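**Progress note to the Stoner programme, second reporting period**
Prepared by Saqib Kiani, 20 Oct 2025
Project: Gamwood (learning two-handed table tasks from demonstration)

You asked for a plain account of whether the headline result holds up. My short reply is that part of it does. The longer one takes up the rest of this note, and I would ask you to read it before anyone quotes the figure of 68 per cent in a slide.

## What we said we would do

The claim in the original proposal was that a policy trained on demonstrations seen from two viewpoints, chest and head, would place everyday objects on a cluttered table better than one trained on the head view alone. We promised 200 demonstrations for training and 200 test runs to judge by. Both sets are done. They were collected on the Akanda bench, with the same cloth and the same folding screen behind it throughout. I come back to that below, as I think it matters more than we allowed for.

## The result as it stands

The two-view policy finished the task in 68 per cent of the test runs. The head-only policy came out 22 points lower. On paper that is a good gap, and larger than I expected when I took over the analysis.

I have three reservations.

First, the scoring. A run was marked as finished if the phone ended up touching the small whiteboard and stayed there when the hand let go. The person scoring could see which policy was running. I don't suggest anybody cheated, but the borderline cases (phone leaning at an odd angle, phone resting on a foot of the stand) were decided on the spot and no note was kept. We are now rescoring from the recordings, with the policy names hidden.

Second, the training demonstrations were given by people who had got used to the bench. They tended to come at the phone from the left and use the left hand for nearly everything. The right hand is supposed to be part of the method, and in many runs it does little except stay out of the way. A report with "two-handed" in its title needs to be straight about that. My own view is that we have shown good one-handed placing with a second hand present.

Third, the gap between the two policies is widest at the moment of picking up, when the head camera has a poor view of the fingers. Once the phone is held, the two policies look much alike to me. If that survives the rescoring, the chest camera is helping with grasping and not with placing, and the proposal's wording is wrong even if its number is right.

## The task

The phone starts flat on the cloth and has to be brought to the whiteboard. The other things on the table are there as clutter and the policy is meant to leave them alone. 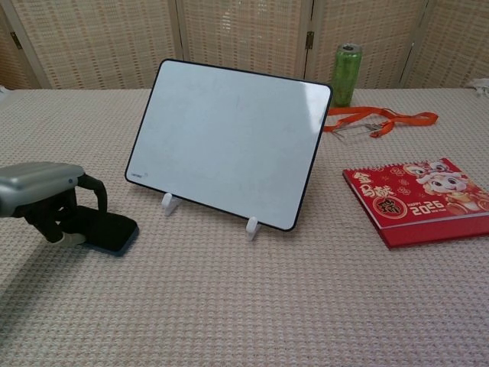

The chest view above has the hand just over the phone, still on the cloth; the head view below has the phone in the grip and up against the board's left edge.

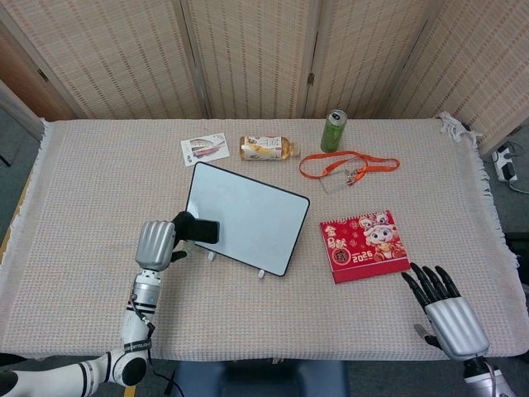 **Would a single fixed camera near the table do the same job as the chest camera, for less money?**

We don't know yet, and I would want it tested before paying for more chest rigs. A fixed camera is simpler to mount and to calibrate. It would also get blocked by the arm in some poses, and how often that happens depends on where it is put. The comparison needs no new hardware and I have added it to the plan for November.

## What has gone wrong

The layout of the clutter was meant to be shuffled between runs. The log shows it was shuffled far less than the plan called for in the first half of testing. People moved one or two items and called it a new layout. I have split the test runs by layout and the two-view policy does worse on the ones that differ most from training. So does the head-only policy, to be fair to both. The drop is big enough that I would not describe either as coping with clutter in general.

We also changed the grip force limit partway through training collection. This was done for a sensible reason -- the phone was slipping in the fingertips -- but it means the early and late demonstrations are not quite the same data. Retraining on the late ones alone is cheap and is under way.

Finally, the Brunix labelling tool dropped the last part of some recordings on export. The recordings themselves are safe and the labels can be made again. It cost us time, and it is the reason this note comes to you later than promised.

## What I think can be said now

That adding the chest view helped on this bench, with this phone, this stand and this background. I would be comfortable defending that sentence in front of a hostile reviewer once the blind scoring is in.

I would not yet say that the method carries over to other objects, or that it makes proper use of both hands. The draft abstract says both of these. I have asked for them to come out, and there has been some pushback on the grounds that other groups claim as much from less. That may be so, but it doesn't help us if somebody tries to repeat the work.

## Plan for the next period

- Finish blind rescoring of all 200 test runs, with every disputed case noted.
- Retrain both policies on demonstrations made after the grip change.
- Run the fixed-camera comparison in November.
- Change the cloth and take away the screen for one block of tests. If the success rate falls sharply, the policy has been leaning on the background and we should say so.
- Add a task that can't be done with one hand. Holding the stand steady while the phone is placed is the obvious candidate -- we should have started there.

## Money and time

We are within budget. The background tests and the two-handed task can be covered by what was set aside for a third chest rig, if you agree to move it. I'd recommend that over buying the rig. Please let me have a decision before the fixed-camera work starts, as the bench can only be set up for one thing at a time and changing it over eats into the testing days.

The rescored figures will come to you as a separate table, with the original scores left in beside them.

S. Kiani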